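Brevard Summer Circuit – best of 3 for the open bracket, or are we keeping single games?
Amateur & Community Leagues > Organizing and Rules

mossy_lantern wrote:
Hi all, hope everybody is staying warm. I know June feels like a long way off, but Kumiko Takeda has asked the team captains to settle the format for the Brevard circuit before the holidays, and I said I'd start a thread so it doesn't all happen in voice chat at one in the morning like last year (you know who you are, and I love you).
We had 67 teams sign up last time and the open bracket was single games until the semifinals. A lot of people drove home after twenty minutes of play, and a few of them wrote to me afterward, very politely, to say they probably wouldn't be back. I'd like to see best of 3 from the first round. It makes for a longer Saturday, I know, but I think the folks who come are mostly there to play.

tinpotjungler wrote:
Yes please! My sister's team was one of those. They'd practiced since spring, they had matching shirts and everything, and then somebody disconnected in the draft and that was that. They stayed and watched the rest, bless them, but I could tell it stung.

Corvid_Dan wrote:
I'm going to be the grump here, and I'm sorry, because I do see the point. But I ran the desk for that bracket, and we were 853 minutes from doors open to the last handshake. I added it up from the sheet afterward while I was eating cold fries in my car. If you put best of 3 in round one you are asking the same people to stay even later, or you are asking the hall for a second day, and the hall costs money.
What I'd support is a losers bracket, single games. Every team plays at least twice and the schedule stays something a person can live with.

mossy_lantern wrote:
Dan, the fries detail hurts me. I should have brought you a sandwich.
Could we split the difference and play the first rounds online the week before? Then only the top 16 would come to the hall, and they'd get their longer matches.

tinpotjungler wrote:
Oh no, I don't love that one. The hall is the whole point for the newer teams, isn't it? My sister's crew wouldn't have cared one bit about playing a qualifier from their bedrooms on a Tuesday night. They wanted the headsets and the noise and somebody mispronouncing their team name into a microphone.

Yokoyama_Support wrote:
Long-time reader, not much of a poster, so forgive me if this has been covered. I played in the Vandgate league for a couple of seasons before I moved down here and they did groups of four in the morning. Everyone got three games whatever happened, and then a knockout after lunch. It ran pretty smoothly and there was a nice feeling to it – you got to know the other teams in your group and ended up cheering for whoever made it through. The catch is that you need enough stations to run a lot of games side by side, and I have no idea what the hall can handle.

Corvid_Dan wrote:
Power is the trouble. We tripped a breaker twice last time with fewer machines than that would take. Groups are a lovely idea and I'd vote for them tomorrow if somebody could show me the wiring.

bondosness_fan69 wrote:
Hello friends! Team Bondosness will be there whatever you pick, we are easy to please and we lose quickly in every format.
A little off topic, but Kumiko Tanabe and I have been talking about the stream intro, the bit that runs while people find their seats. Very early days, but I'd love to know which colors feel right to you all before I sink another weekend into it.

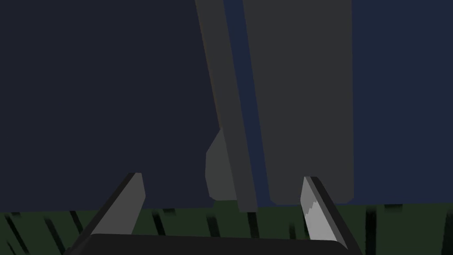
Gray slabs, navy backdrop, dark green floor

tinpotjungler wrote:
Ooh, I like the navy! I'd go a bit brighter on the green, but my monitor is older than some of our players, so don't take my word for it.

Corvid_Dan wrote:
Navy gets my vote. Please keep it short though. Last year's intro was so long that I had teams asking me if the stream was broken.

mossy_lantern wrote:
I like it too, and please tell Kumiko T. thank you (I've just realized we have two of those, so I mean Tanabe, although Takeda deserves thanks as well).
Back to the format. It sounds like groups are the favorite if the hall can take it, and Dan's losers bracket is the backup. I'll call the hall and ask about the breakers. I still have a soft spot for best of 3, and I may grumble about it again in the spring.

Yokoyama_Support wrote:
If it helps, I still have the old Vandgate group sheets in a folder someplace. They're ugly but the timings are all in there. I'll dig them out tonight and send them to you and Dan.

Corvid_Dan wrote:
Yes, send them over. And I take turkey on rye, Mossy, no mayo.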